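Toy library reopens in Drurnport with sorting tables for under-fives

Drurnport's toy library has reopened after a refit, with 674 items on its shelves and a new corner for children who are still learning their shapes and colours.

The library, run by the Ridau play charity, had been closed for 4 months while the floor was replaced and the shelving moved to one side of the hall. It now opens at 9.30 in the morning and lends to any family in the town. Membership is free, and 85 households have joined so far.

Much of the new stock is for younger children. There are stacking cups, threading beads and simple shape blocks, which can be borrowed in small bags or used at the tables during opening hours. Families may take home two items at a time - puzzles count as one, however many pieces they have.

Blocks are put out on flat boards so that they can be sorted by colour or by shape. Red, yellow, blue and green are the colours in the smallest set, with two blocks of each, among them a red star and a red cylinder.

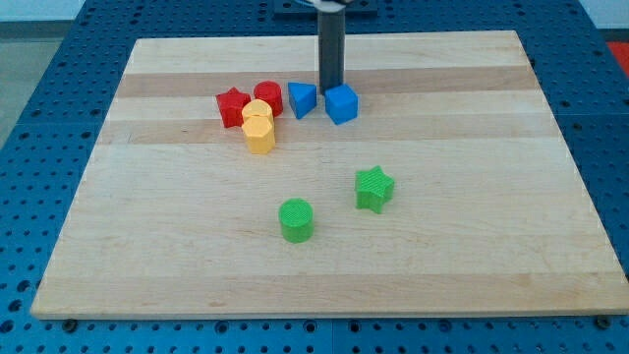 How to borrow

Parents and carers can sign up at the desk with proof of address. Loans last 2 weeks and can be renewed once. Missing pieces should be reported when a toy is returned - there is no charge for the odd lost block.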